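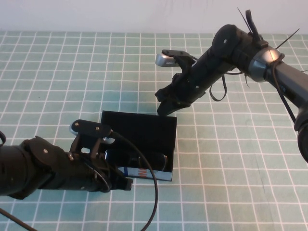

Page 2 of 49

tessel_k wrote:
Do you keep your glasses in the box they came in? I mean the black one, open on the green check cloth. Vesetti want 252 for a hard case and I'm not paying that.

marrowby wrote:
Box is fine at home. No good in a bag.

Rukhsana Mirani wrote:
Disagree. Rounded lenses like those rub on card. Put a cloth under them.

tessel_k wrote:
Who said it was card?

marrowby wrote:
Mine have sat in a box for years without a scratch. Leave the lid off, they're easier to grab.

Rukhsana Mirani wrote:
And dusty. Clotard do a soft pouch, try that.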